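Tondasach Planner 4
Motion planning and task software for two-arm cells

Products > Software > Planning

Tondasach Planner is a software package for cells where two robot arms share one small workspace. It reads the camera, decides which arm takes which object, plans the motion of both arms together and sends the result to the controllers. It is made for light objects on a table: cups, bottles, small boxes, bags, laboratory plastic and similar goods.

The software is developed by Jikex in Cáceres. Support for English-speaking customers is given from our office in Brondton.

What is in the package

Planner Core. The main service. It keeps one model of the cell with both arms, the fixed parts and all the objects which are known at this moment. Every motion is checked against this model before it is sent, including the cables, which can be entered as a chain of soft volumes. Many users leave the cables out at the beginning and put them in later, when they have had the first trouble. We recommend to do it on the first day.

Seen. The perception module. It works with one or two fixed cameras and gives for each object a position, an upright direction and a class. Transparent and half-transparent plastic is supported from version 4, with a separate model which must be switched on in the settings (it is off after installation). It needs more memory than the standard model.

Slots. The layout editor. You draw the target positions once, as a grid, a row or free points, and you say which classes are allowed in each position. If any cup can go anywhere, leave the class field blank. The editor accepts a different distance between rows and columns.

Replay. A viewer for recorded runs. It shows the plan, the measured joint values and the camera pictures on one time line. You can stop at any point and ask the planner to plan again from there with other parameters.

How the two arms share the table

In older versions the table was divided by a line, and each arm had its own side. This was safe, but it was slow when most of the objects were on one side. Version 4 uses time windows. Both arms may enter the middle area, and the planner reserves the space for a short time for one of them. The other arm does useful work outside of this area or waits at a place which you have defined.

The priority between the arms can be fixed, alternating or free. In the free mode the planner compares the cost of both choices at each step. For objects which stand close to each other we advise the alternating mode, for the reason that the fingers have less space to open and a late change of plan is more difficult.

The minimum distance between the arms is a parameter and not a constant. It can be given separately for the upper links, the wrist and the fingers.

Figures

Objects in one cell model: up to 100
Stored target positions per project: up to 2,000
Recorded runs in Replay before the oldest is archived: 3,000
Installation package: 596 MB
Time for a new plan after a change in the scene: depends on the computer and on the number of objects, please ask us for the measurement sheet

Requirements

A computer with Linux, 64 bit, and a wired network connection to both arm controllers. A graphics card is required for Seen and is optional for Planner Core. Arms with five, six or seven joints can be used, on a fixed base or on a rail. Two different arm models in one cell are possible, but each of them needs its own description file.

Parallel grippers with two fingers are supported without extra work. For suction tools please write to us before you order.

Setting up a cell

1. Import the description files of the arms and place the two bases in the model.
2. Add the walls, the table and the frame as simple boxes. Things which hang on the walls must be added also if an elbow can come near to them.
3. Run the camera calibration with the printed board. Repeat it each time the camera or its holder was touched.
4. Teach the tray. The edge of the tray is treated as an obstacle for the fingers, but objects may stand over it if you allow this in the object class.
5. Draw the target positions in Slots.
6. Start in slow mode and watch the first runs with a hand near to the stop button.

The tray-and-cups project is delivered with the software as a starting point. It contains a target of three by three positions, the class file for colored translucent cups and a set of finger distances. You can open it in the simulator without any hardware connected.

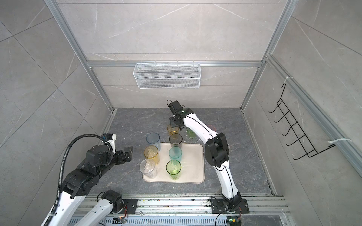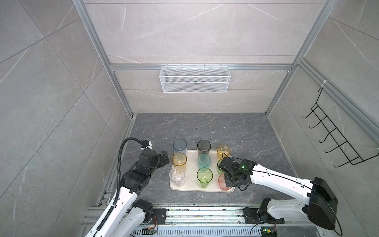
Two-arm cell with tray and translucent cups. First picture: cups in a loose group, on and around the tray. Second picture: nine cups in three rows of three.

License and updates

One license is valid for one cell with two arms. It is bound to the computer and can be moved to another one two times per year from the customer page. Updates inside version 4 are free. Customers with version 3 can open their old projects, but the dividing line is converted to a fixed priority and this should be checked by a person before the first run.

A trial license without time limit is available for the simulator. It has all the modules, only the connection to real controllers is closed.

To receive a quotation, please send us the model of your arms, the size of the table and a short list of the objects. Drawings are welcome but not necessary.

Page last revised: 18/12/2018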